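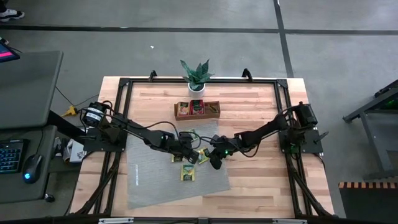 Re: [kettle-list] Weak tea in the mountains

Hello all,

What a lovely question to find in my inbox! I've quoted Eetu's message in full for those who get the digest, and my ramblings follow. They're long. Put the kettle on first.

Eetu Rissanen wrote:

> Dear list,
> Back from a walking holiday above Janitz, where we slept in a hut
> at 1660 metres. The walking was very good. The tea was not. I had
> brought my usual breakfast blend, which I drink at home every
> morning, and in the hut it came out thin and a bit sour, as if
> somebody had shown the leaf to the water and then changed their
> mind. Same leaf, same steel mug (it holds 300 ml, I use it
> everywhere), same four minutes by my watch.
>
> The water came off the hillside and tasted wonderful cold. The
> hut warden drinks only coffee and had no opinion.
>
> Was it the height, the water or me? I go again in September and
> would like to do better.
>
> Eetu

Eetu, it was the height, and the mug too, I suspect. The water is probably innocent. Let me take them in turn.

The height

Water boils at a lower temperature the higher you climb. The rule I was taught is one degree Celsius lost for every 300 metres, and it's near enough for the kitchen. At your hut that brings the kettle to the boil a little under ninety-five. It bubbles and steams exactly as it does at home, so you'd never guess, and leaving it on the stove for longer doesn't help one bit — all you do is use up the gas.

Five degrees doesn't sound like much, does it? With a green tea you'd never mind it (you'd be letting the kettle cool well past that anyway). But a small broken-leaf black blend of the breakfast sort gets its body from very hot water, and the brisk, malty part is the first thing to go missing. You're left with something pale that has an edge to it. "Thin and a bit sour" is just how I'd have put it myself.

I had the same thing years ago at Solís, where we'd rented a house up a track that was mostly goats. I blamed the pot for two days. Then I blamed my sister.
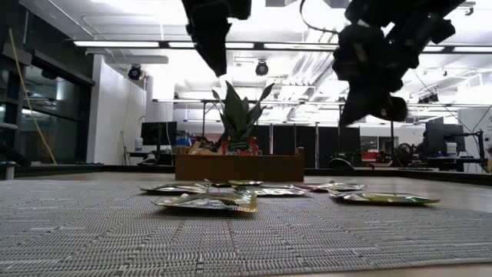
Does a longer brew make up for cooler water?
Up to a point: give it another minute or two and you'll get more colour and more strength, though some of the liveliness stays behind in the leaf.

More leaf works better than more time, in my experience. I'd go up by half as much again and add one minute. Go much further than that and the bitterness catches you up, and then you're reaching for the sugar.

The mug

I love a steel mug on a walk and wouldn't be without mine, but a single-walled one is a dreadful thing to brew in! It takes a big gulp of heat from the water the moment you pour, then gives it away to the air for the whole four minutes. On a cold morning with the hut door open you could be down in the eighties before the leaf has properly woken up. So the five degrees you lost to the mountain may be the smaller part of your trouble.

Things that have helped me:

Warm the mug first with a good slosh of boiling water, swirl it, tip it out, and pour again straight away.

Cover it. A saucer, a pan lid, a folded map if you must.

Wrap it in a hat or a spare sock. A clean spare sock.

Brew in a small vacuum flask and pour into the mug afterwards. I can't recommend this one warmly enough. Mine holds 300 ml, same as your mug, and the tea that comes out of it on a hilltop is so close to what I drink at home that I laughed out loud the first time. Do take the leaf out when it's done, or the last cup will be fierce. 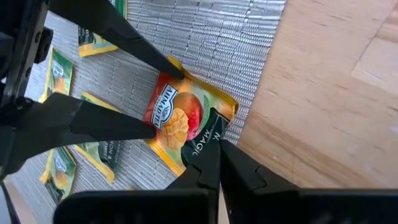
The water

Hillside water is often very soft, and soft water is usually kind to tea. You get a brighter colour and none of that dull skin on the top that those of us in Clernthorpe know so well. What it can do is show up sharpness that hard water would have smoothed over. If your blend was put together for people with chalky taps, it may well seem a touch sour on a mountain even with everything else right.

You can test this at home before you go. Make one cup with your tap water and one with a soft bottled water, 200 ml each, same leaf, same time, and drink them side by side with your eyes shut. Our little tasting table does this every spring and we still argue about it all the way to the bus.

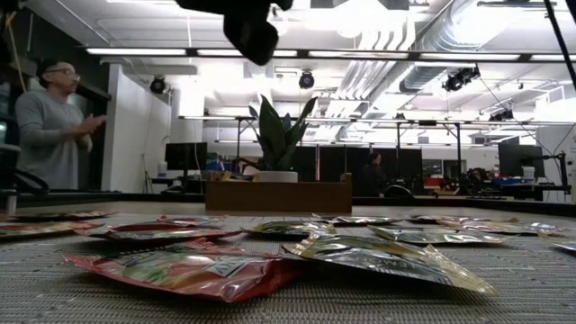

Foil packets on the grey mat, a red one at the front left.

What I'd pack for September

A rounder, darker tea than your usual, with a small leaf. The Gromport blend that was discussed here last winter is a good one for the purpose. It's a bit much for me at home (my husband says it could hold up a shelf) but give it cooler water and it settles down beautifully. Or take an oolong and enjoy the mountain on its own terms! A roasted one is very happy at ninety-five, and it will go three or four rounds from the same leaf, so you carry less.

If you do try the flask, please write and say what time you gave it. I've been using five minutes and have a feeling I could stop sooner — I'd love to compare with somebody who owns a watch and looks at it.

And would anyone who lives up high for good, not just on holiday, tell us what they drink? I've always wondered whether you simply stop noticing.

Happy brewing,
Maud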